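Hanging a basket from a robot hand: a setup for small rooms
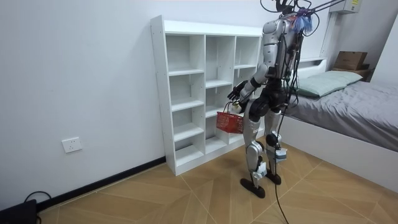 Qistina Tarigan wrote in after the first draft that a basket handle is cheating, and that anyone who wants to learn something about grasping should start with a block.

Fair point. A thin handle looped over the fingers asks very little of them. I still start there, as a dropped plastic basket costs me nothing and a stalled finger motor does.

1. Run the cables overhead first. The Skellden guide says to coil the slack at the waist. I tried it and got a snag at the elbow. Take the bundle up to a support that stands on its own.

2. Empty the shelf. An empty cube organizer is boring, but you can see where the hand goes wrong.

3. Set the arm speed low. Droreo's default is too fast for a bedroom, whatever the forum tells you.

4. Curl the fingers, hang the basket by hand, and wait 5 minutes. If the grip creeps, fix that before you move anything.

5. Load it with 600 grams at most. Limau users claim more – I have yet to see a log.

6. Now reach toward a low compartment, 2 tries per setting, and write down both. One good run proves nothing.

Check the floor cable between tries. It wanders behind the feet and the Yusof balance script has no idea it exists.

Placing the basket inside the cube is a separate job, and I don't trust my numbers for it yet.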